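Pre-trip check, caravan and tow vehicle - my own list, with comments

I run through this every time we hitch up, usually Friday arvo before the traffic gets silly. Tick as you go!

[ ] Tyres, tow vehicle - cold pressures, tread, spare. Mine had a screw in it in April, so have a proper look at the inner wall too.
[ ] Tyres, van - same again. Check the date stamp, not only the tread.
[ ] Wheel nuts - torqued, then again after the first 24 km.
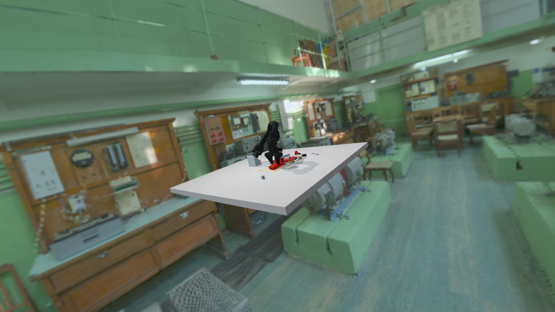

[ ] Coupling - locked, pin in. I wind the jockey wheel down a bit to see if it lifts (my mate at Pistel Towing taught me that one).
[ ] Safety chains - crossed, rated shackles, not dragging.
[ ] Lights - indicators, brakes, number plate. 3 goes before my plug behaved last time, grr. Bit of contact cleaner sorted it.
[ ] Mirrors - both extended and tight.
[ ] Gas off, hatches shut, step up.

Comments (2)

gondon_tower: I'd add the breakaway battery. Mine was flat as a tack.

Ivel67: Printed and stuck inside the boot, cheers!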